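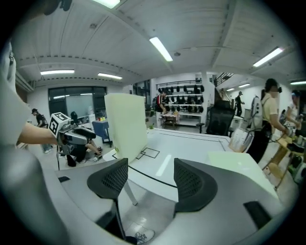

Should a bad reading from a hand-held gripper be reported as a safety fault?
It should, and on the same form and with the same deadline as a fault on the robot itself.

3/16/21

I work with the people who record tasks by hand so that a robot arm can later be trained on them. In December our arm at Lollach closed its fingers on a person's hand. The injury was a bruised thumb and a torn glove. The report went out under the heading of operator error, and the operator was told to keep clear of the work area while the arm was powered. I think that report was wrong, and I think the way it was wrong is common in this line of work.

The arm had been taught to pick up a foam block, hold it out, wait for a person to take it, and let go. On the day of the accident it held the block out, the person took hold of the end of it, and the fingers opened a little and then shut again, harder than before. The person's thumb was between the pads. Someone else hit the stop. The arm stopped when it was told to, the force limit was set where the paperwork said it was set, and the inspection found no fault in the motor or the drive.

All of that is true. It's also true that the arm did what it had been shown. When we went back through the training recordings, 3,686 of them, we found over 600 in which the finger position was wrong at the moment of release. The fingers on the hand-held tool had opened all the way. The number saved in the file said they opened a little and then closed.

The tool was a Brevasar, the model we had been using since the summer. Its finger position comes from a small sensor on the drive side. On two of our units a set screw had worked loose, and when the fingers were opened quickly the sensor slipped and came back with a false value. If you opened slowly, nothing happened. People who had been doing the job for a while opened quickly, so the most experienced hands gave us the worst data.

What bothers me is that this fault was known. It had been written on a piece of tape on the side of one of the cases: "jumps on fast open." The people using that unit knew to recalibrate it when the reading on the laptop looked odd, and they did that several times a day. None of them filed anything. There was no reason for them to think they should. A hand-held tool has no motor strong enough to hurt anyone. You squeeze the trigger, the fingers close, and you can let go whenever you like. Our safety rules at the time covered the arms, the carts, the chargers and the ladders. The grippers were listed under office equipment, along with the headsets.

I understand how that happened. Go into any room where this work is done and it looks harmless. People stand around a table with tape lines on it, one of them holding a gripper with a marker cube on top or something close to it. Others are crouching by a chair or leaning over a desk nearby. There's a cable across the tabletop. If you were asked to find the hazard in a room like that, you would point at the cable, and you would be right to, but you would have missed the larger one. The larger one leaves the room in a file.

The argument against me goes like this. Training data is always dirty. If every odd reading had to go through the safety process, the recording team would spend its day filling out forms, and the people who read the forms would stop reading them. It is the job of the arm's own controls to keep a person safe, whatever the trained behavior tells it to do. You don't make the driving school responsible for the brakes.

There is some sense in that. The force limit should have been lower for a task where a person reaches between the fingers, and it has been lowered. I don't want anyone to hear me saying that clean data can take the place of a hard limit. A limit is still the first thing I would check.

But a limit is set by somebody who has an idea of what the machine is likely to do. Ours was set at a level that made sense for gripping a block, because the person setting it believed the fingers would be opening when a hand was near them. That belief came from the recordings. Nobody told that person the recordings were in doubt, and the tape on the case was in another building.

The volume of forms can be dealt with too. I sat down with the logs and marked every recalibration from the last 90 days before the accident. Most were ordinary, done at the start of a shift or after a battery change. The ones done in the middle of a task, by someone who had noticed something odd, nearly all came from the two bad units. One line in a shared log would have been enough to show it, and that is a small amount of work to ask for.

The maker has a part in this as well. Rotow, which supplies our tools, sent a service note after we wrote to them. It says to check the set screw every 1,000 cycles. A busy operator can get through that many in a couple of days. The note came by e-mail to the purchasing address, and it describes the problem as affecting "data quality." I would like it to say that a release may be recorded as a grip. Those words would have made somebody at our end sit up.

We have changed a few things since. Each unit now has a number painted on the housing, and the number is saved with each recording, which it wasn't before. Any handover task gets checked by eye against the finger trace before it goes into training. A unit recalibrated mid-task is set aside until the screw has been looked at. The recordings from the two bad units were pulled, including the ones that looked fine, and there was a good deal of complaining about that – it was weeks of people's work.

The accident report has not been changed. It still says operator error. The operator was standing where the task required a person to stand and reached for the block when the arm offered it. I have asked twice for the heading to be corrected. The answer both times was that the category list has no entry for a fault in the training tools, and that the list is reviewed once a year. I would start by adding the entry, and then go back and see how many other reports belong under it.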